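Home | Guides | Hardware | Budgeting | Contact

How to Budget for Your First Set of Hand-Held Grippers

By Valentina Medina
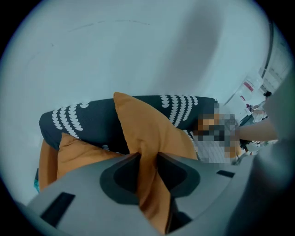 How many hand-held grippers should a small team buy to begin with?

Buy 3 for every two people who will be collecting at the same time, so that a repair never leaves somebody sitting idle.

I've put together this kind of budget often enough now that I keep a worn old spreadsheet for it, and friends at other labs keep asking for a copy, so I thought I'd write the whole thing out properly. Get yourself a cup of coffee and let's go through it!

Step 1. Write down the tasks before you look at a single price

I know, the catalogs are much more fun. But a team that plans to tidy cushions and fold blankets needs different jaws from one that plans to pick up pens, and you want to know which team you are. Soft household things are bulky. They bunch up in the jaw, so measure how wide yours opens and squeeze the fattest cushion you own down to that width by hand. If you can't do it comfortably, look at a wider model.

Step 2. Price the whole kit

The gripper body is the number everybody quotes, and then the extras come trickling in for weeks. For each unit I put down the body, the camera and its lens, two memory cards, a charger, a spare set of fingers and a padded case. On our last order from Enance the extras came to $680 for the full set, and I had left most of that out of my first draft (my boss was very nice about it).

Step 3. Set aside money for things to pick up

Props feel like pocket change until you add them up. We spent $71 on cushions alone. Buy plain ones and patterned ones, and a few in the same color, and get more than one size if the store has them. Thrift stores are wonderful for this, but wash everything before it goes anywhere near your equipment.

Step 4. Pay for people's time, and for their privacy

Operator hours will probably be your biggest line, bigger than the hardware. Add time for training, for breaks (wrists get tired!) and for going over the recordings afterward. If you work in rooms where people are sitting or walking by, budget for blurring faces too, whether you buy software or give the job to a colleague. Thirumalai Iyer reads through our consent forms before each new round, and I put his hours in the plan as well.

Step 5. Ask the supplier the dull questions

How long do spare fingers take to arrive? Can you buy one screw, or only the whole bag? Does the warranty cover a drop onto a hard floor? Van den Broek answered all of mine in one email, and I ended up ordering our spares there even though the bodies came from somewhere else.

Step 6. Order one first

Use it for 4 full days on your real tasks, with the people who will really be holding it, and keep a notepad nearby for complaints. Then place the rest of the order. If your funding has to be spent by November, count backward from there and leave room for shipping, which always takes longer than I'd like.

Related guides

Choosing a Wide-Angle Lens for Close Work
Renting or Buying: Notes from the Mundow Project
Storage Drives and How Many You'll Fill
A Packing List for Home Visits, by Tomás Azevedo
Setting Up a Shared Equipment Closet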